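Filthorpe Boxes – packing and unpacking, in rooms people use

README, last changed Tuesday, July 7, 2026

What's in here

Filthorpe Boxes is a collection of short recordings about cardboard boxes and the things that go in and out of them. It has 3,150 clips, all of ordinary packing and unpacking: opening flaps, folding them back, putting things in, taking things out, closing up again. We love boxes. They look so plain, and then you try to write down the state of one and find that four flaps can be up, down, tucked, half tucked, creased in the wrong place or leaning on each other, and every one of those changes what you can reach inside!

The release is called Rallis. The older one, Astel, had closed boxes only and is no longer updated. If you still have Astel on a disk somewhere, please keep it apart from this one, as the clip numbers overlap and the flap labels mean different things.

The boxes

Most are brown or tan corrugated card, from shoebox size up to the big ones you need both arms for. We kept using them until they went soft at the corners, and the wear is part of the data. A box in its first week has flaps that spring back up when you let go. After a month of handling the same flaps hang down and stay there, and the fold lines go pale and furry. Each box has its own ID in boxes.csv, so you can follow a favourite through its whole life (box 20 is ours – it lasted until December and was mended with tape twice).

Sizes in boxes.csv are outside measurements in centimetres, taken when the box was new. We haven't measured them again after wear, although a tired box does bulge.

The room

Everything in Rallis was recorded in the Cakusmont room, which is bright and mostly white. The big boxes often sit close to the viewpoint, with the furniture and whoever is about further back. Light matters a lot with cardboard. The inside of a flap can look much paler than the outside panel when it catches the light, and if you are doing anything with colour you will want to look at plenty of clips before choosing a threshold. 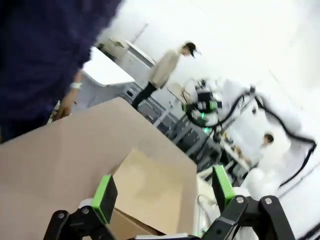 Large tan box, open, with one flap folded inward. Grey shelving and a white table further back.

People come and go in a good number of clips. They all agreed to be recorded. Clothing varies from very dark to very pale, and pale tops against the white walls are a nice hard case if you are working on outlines. Sleeves and hands near the rim of a box are labelled where we could manage it.

Labels

Each clip has one text file with the same name. The fields are:

box_id – matches boxes.csv
flap_state – one word per flap, long sides first
fill – empty, part, full or unknown
tilt – level or tilted, judged by eye from the floor and wall lines
people – yes or no
notes – free text, often blank, sometimes chatty

Use "unknown" for fill seriously. If the inside can't be seen, we did not guess, and a script that treats unknown as empty will give you some very odd results. Flap states were labelled by 2 people working separately. Where they disagreed, both answers are kept with a slash between them, and those are some of the most interesting clips in the set. Is a flap "in" when it is folded past upright but not lying flat? We argued over that one for days and settled on yes.

Known problems

110 clips have no flap labels at all. They are listed in missing.txt and we would be very glad of help with them.

Fast movement gives blurred clips, and we left these in. Some views are steeply tilted too, so please don't assume that the floor runs along the bottom.

Tape is not labelled. We wish it were! A strip of clear tape across a fold is hard to spot, and it makes all the difference to how a flap behaves.

Getting started

Unpack the archive, keep the folder names as they are, and read boxes.csv first. The clips are sorted by box, oldest to newest, so opening the first and last clip in any folder is a quick way to see how a box has aged. Corrections to labels are welcome at any time; send the clip name, the field and the new value.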